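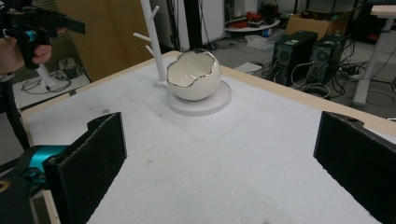

Posted by the studio manager, Kolley Massage & Bodywork
3 September 2008

Classes & Trainings > Take Part > Call for Participants

Bodies wanted for the fall tea-and-bodywork study group

Kolley Massage & Bodywork is looking for people who can lie still. If that sounds like you, read on. If you have been told you could never do it, read on anyway, as we need a few of those too.

Our apprentices finished their classroom hours in May and have been practicing on each other ever since. They now know one another's shoulders far too well and have begun to give the same compliments. They need strangers. Specifically, they need strangers with desk jobs, old softball injuries, and opinions.

What you would be doing

You come in for 4 sessions over the course of the fall. Each one runs 75 minutes, start to finish, and goes like this: a cup of herbal tea, a short talk about how you have been sleeping and eating, the bodywork itself, and then a form. The form is two pages. We tried to get it down to one and the teachers added a third, so two is a peace treaty.

The bodywork is done through loose clothing on a floor mat, with slow pressure and stretching. There is no oil and no cracking of anything. The teas come from Mekum, our herb supplier up the road. You may turn down the tea. You may not turn down the form.

Who we are after

Adults of any age and any size. We would like about 70 people in all, with a fair share over retirement age, as the apprentices currently believe that all knees work. You do not need to have tried this before or to think it does anything. Skeptics are welcome provided they can be skeptical face down.

Please don't apply if you are pregnant, have had surgery in the last 3 months, take blood thinners, or have been told by a doctor to avoid massage. Bring us a list of anything you take, including the vitamins you don't count. This is relaxation work by students under supervision. It is no substitute for medical care, and an apprentice who offers to diagnose you should be reported at the front desk.

What you get

The sessions are free. So is the tea. We can't pay you, and we can't cover parking, which on Ticona Street is a spiritual practice of its own. Anyone who makes it through all the sessions gets a discount on a regular visit with one of the teachers – people who have done this for years and no longer whisper.

How to apply

Call or stop by the Bukemden Building and ask for a participant sheet. Give us your daytime phone number, the hours you can come, and one sentence on what hurts. One sentence. Last year somebody stapled on extra pages.

Evening spots go first. Mid-morning is wide open and always has been.

Related items
Apprentice program: hours and fees
What to wear to a floor session
Herbal tea tasting with Mekum
Room rental at the Bukemden Building

Contact us | Copyright 2008 Kolley Massage & Bodywork | Back to top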